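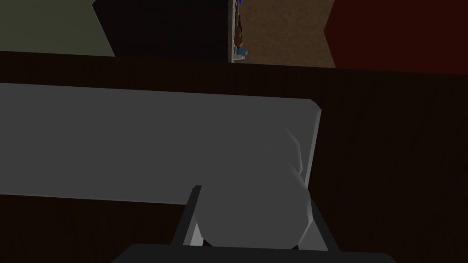 Wrist view from the simulator, gripper on the pale grey object at the end of the slab

Thread: Menau open day, who went?

kelpie_dan wrote:
I went out to the Menau open day in November and thought I'd put some notes up for those who couldn't make it. The picture at the top is a screen grab from the simulation part of the day. They had the real workshop open as well, but most of the afternoon was in the seminar room with the simulator up on the big screen.

Awuor Athumani ran the demonstration. She talked for 40 minutes and then took questions until they had to close up. The system is called Wimar and it's all software at this stage. You get a two-armed robot in a house full of furniture and you can look through the camera on the wrist or the one up on the body. Entry was 7 dollars and parking was free if you went around the back.

I'd say it was worth the drive. My son thought it was slow.

marg_in_ballarat wrote:
Thanks Dan. I was there for the morning session and we didn't get the wrist view at all, so I must have missed something. We had the body view for the whole thing, and it took me a good while to work out which way was up.

Did she say why they bother with a whole room? I would have thought a bench and a few blocks would do the job.

kelpie_dan wrote:
She did. Her point was that arms mostly run into trouble with what's next to them, and if you practise on a bare bench you don't find that out until you've dented something. So they put in cupboards and walls and windows and leave the arms to get through. I've got a couple of grabs from the body camera too.

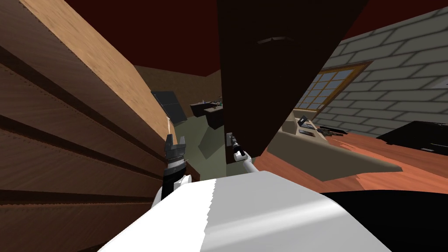 Body camera, both arms forward, big wooden cabinet on the left and the tray on the table to the right

retired_fitter wrote:
I'll be the one to say it. I spent my working life around arms that were bolted to the floor and none of them ever needed a lounge room. You fence it off, you teach it the points, it does the same thing all day. I went along to Menau hoping to see a machine work and I got a computer game. The workshop was better value. They had an old Mabula pick and place unit running and you could stand right up at the guard and watch it.

marg_in_ballarat wrote:
The Mabula was good, I agree with you there. But that's a factory machine. What she was on about was a machine that has to work in a house, and you can't fence off a kitchen.

retired_fitter wrote:
You can keep it out of the kitchen.

sparrow77 wrote:
I do a bit of this at TAFE so I'll add something on the simulation side. Fitter, the reason for running it on a computer first is cost. Awuor said they get through 540 runs overnight on one machine. Try that with a real arm and you'd be up all night resetting the table, and you'd have worn out a few sets of fingers. I don't think anyone at Menau is pretending the simulation is the finished product.

Where I'd disagree with her is on contact. In the simulator I use, soft or round things are the hard part. The physics shape is often simpler than the real object, so a grip that holds on the screen might slide off in the workshop. I asked about it and got a fairly short answer. She said they were testing it against the real arm and would have something to show next year.

kelpie_dan wrote:
I remember that question. I thought she was fair about it, she did say it was the weak spot.

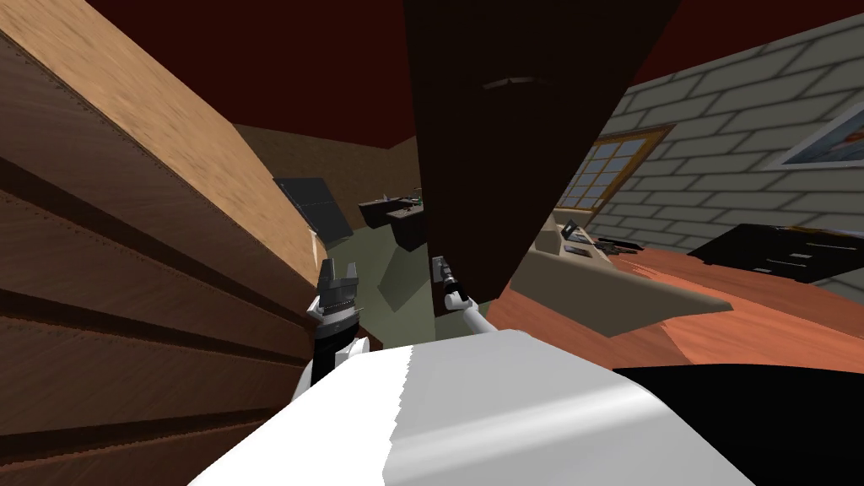
Camera placement was the part I found most useful, and it's the thing I'd like to try at home on my own little arm. Mine has one webcam on a tripod, so half the time the arm is blocking its own view. Wimar's camera goes with the body. You can see both grippers from there, open and pointing up, but you can also see how much the furniture gets in the way, with that dark panel coming down over the middle of the room and hiding a fair bit of what's behind it. Awuor said people always ask for a higher camera, and then the body blocks less but the fingers get too small to judge. I'm going to try one low and one on the wrist and see how I go.

marg_in_ballarat wrote:
Dan, if you do the wrist one, watch your cable. I put one on mine and it wrapped itself around the elbow joint the first time I ran it.

retired_fitter wrote:
Cable chain. Any electrical wholesaler.

sparrow77 wrote:
On the tilt, I found it hard going too, Marg. The room is on such a lean that I kept wanting to turn my head. You get used to it, and the software doesn't care either way as long as it knows where the camera is. One more from my own lot, same room:
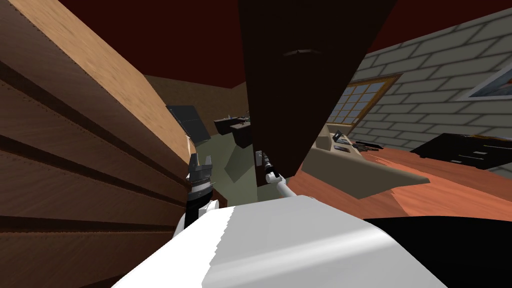
Sparrow's grab, tray and window on the right, the far gripper just under the dark panel

retired_fitter wrote:
I still couldn't tell you what it's meant to be doing in that one.

sparrow77 wrote:
A still won't tell you much. You need to watch the run.

retired_fitter wrote:
I watched seven of them. I'd rather watch the Mabula.

newbie_jo wrote:
Is Wimar something you can download? I've only got a laptop and I'm happy to learn on whatever is free.

sparrow77 wrote:
Not yet. Petent is free and will run on a laptop if you turn the shadows off. The house rooms in it are pretty basic but it has a two-armed robot and the tutorials are decent. Start with one arm.

kelpie_dan wrote:
Second that. Jo, they're also talking about another open day at Menau, and the sign-up sheet was on the front desk. I'll post here if I get an email. Marg, what size cable did you end up using?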